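Bench notes > Accessories > Kullell roof rack

April, afternoon

Second fit of the Kullell rack brackets on the Farías pickup. The first set went back to the fabricator with the front feet 2 mm too wide at the slot. The replacements drop onto the gutter without persuading. Torqued the lower bolts, left the upper ones finger tight until the crossbars were in.

Crossbars are the Jendeck ones, cut to length by us. Drawing says 1505, the label on the bundle says 1500, tape says 1505. Going with the tape. Whoever reorders, please check the label against the stock sheet, I have written it on the shelf as well.

Rubber pads under the feet: used the harder grade. The soft ones looked fine on the bench but squeezed out at the back corner on the last truck and marked the paint. Leandro Lucero wants to try a pad with a lip on the outer side. I said yes if it can be cut from the sheet we already have.

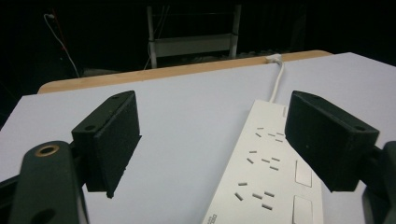

Light bar wiring next. Ran the loom down the passenger side A-pillar, behind the trim, and through the existing grommet. Second grommet not needed. The relay sits on the inner fender, above the washer bottle, with the connector facing down. Fuse is still to be changed, the one in the kit is too small for the pair of lamps plus the work light at the back.

Road test out to the quarry turn and back, odometer 2207 at the start. Wind noise begins at highway speed with the fairing off and drops a lot with it on. There is also a hum at just over 2000 rpm in third that I could not pin on the rack. It stayed when I loosened the fairing, so it may be the exhaust hanger. Did not chase it today.

Checked all bolts after the drive. Rear left upper had moved a little, the others had not. Put thread locker on all four uppers and retorqued.

To do:
- fuse and holder for the lamps
- ask Zarar if the end caps come in black, the gray ones look cheap
- lipped pad sample from Leandro
- correct the foot width on the drawing so the next batch is not made to the old one
- look at the exhaust hanger

Fitting instructions can wait until the pads are settled. The page on bolt order needs redoing anyway, it still shows the crossbars going in first.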